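Pavisar Table Top, White, for Worktables and Kitchen Corners

Product line: Pavisar
Sold by: Hollis Work Furniture
Color: white, matte

The Pavisar is a plain white table top for people who already have a frame or legs and need only the surface. It was made first for school kitchens and small workshops, and later many customers asked for it at home, so now we sell it also as a single piece. The top comes flat, in one carton, with the edge strip already fixed on all four sides.

We chose a matte finish because a glossy white surface is tiring for the eyes under strong ceiling lamps. The matte surface shows less of the light, but it must be wiped a little more often. Please read the part about cleaning before you decide between Pavisar and our older glossy top, which stays in the catalog under the name Zetus.

What people use it for

Most of our orders are for places where food and other work share the same table. A typical customer has a small staff kitchen or a teaching room, where in the morning the table is for papers and at noon for lunch. Sauces, coffee and fruit juice are the usual enemies of a white surface.

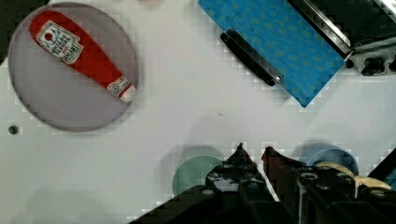
Tomato and mustard can be wiped away with a wet cloth if you do it the same day. If a yellow shadow of mustard stays, leave a cloth with warm water and dish soap on the place for a few minutes and wipe again. Beet juice and curry powder are more difficult, and we can not promise that they leave no trace when they stay overnight. Ink from a ballpoint pen goes away with rubbing alcohol. Permanent marker goes away partly.

Load and support

The top carries up to 500 pounds when the weight is spread over the whole surface and the frame supports all four sides. With legs only in the corners the load is lower, and a middle beam is needed for the longest size. A heavy appliance should stand near a leg or above a beam. Do not sit or stand on the table.

The top is not a cutting board. A knife will cut through the finish, and the cut can not be polished out.

Sizes

The longest size is 66 inches. There are two shorter sizes, and all of them have the same depth and the same thickness, so you can place them side by side without a step between them. If you need a special length, write to us before ordering. Cutting at home is possible with a fine saw blade, but the cut side will have no edge strip and water can enter there. We sell the strip separately by the roll.

Heat

A cup of hot tea or a warm plate does no harm. A pan directly from the stove will leave a mark, so please use a trivet. Small ovens and toasters can stand on the top if they have feet and if there is free air under them and behind them. We advise to put the Pulo mat under any appliance which is in use every day. The mat is gray, it can be rolled, and it does not slide on the matte finish. It is not included in the carton.

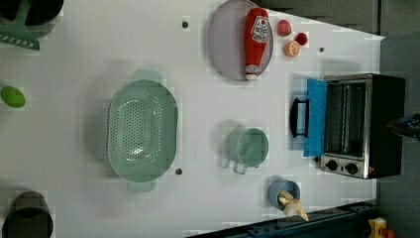
Mounting

You will need a screwdriver, a pencil and a second person for the longest size.

Put the carton on a soft floor or on a blanket and open it with the top side down. Place your frame on the underside and measure that the distance is equal on all sides. Mark the holes with the pencil. Drill small pilot holes before you put in the screws, and put a piece of tape on the drill so you will not go too deep. Tighten the screws by hand. After one week of use, check them again, because a new frame sometimes settles.

The screws in the bag are for metal frames. For a wooden frame use wood screws of the same length.

Cleaning

For daily cleaning use a soft cloth and water with a little dish soap, then dry the surface. Do not use steel wool, scouring powder or the rough side of a sponge, they make shiny spots on the matte finish. Bleach should be avoided too. Along the edge strip crumbs like to collect, and a soft toothbrush takes them out very well.

Delivery and guarantee

We pack the orders twice a week. Please look at the corners of the carton when the driver is still with you, and write any damage on the delivery paper. The guarantee is 3 years for the finish and for the edge strip in normal indoor use. It does not cover knife cuts, burn marks or tables which stand outside.

Returns are accepted if the top was not drilled. Please keep the carton until you are sure, we can not take back a top without corner protection.

Page updated August 2022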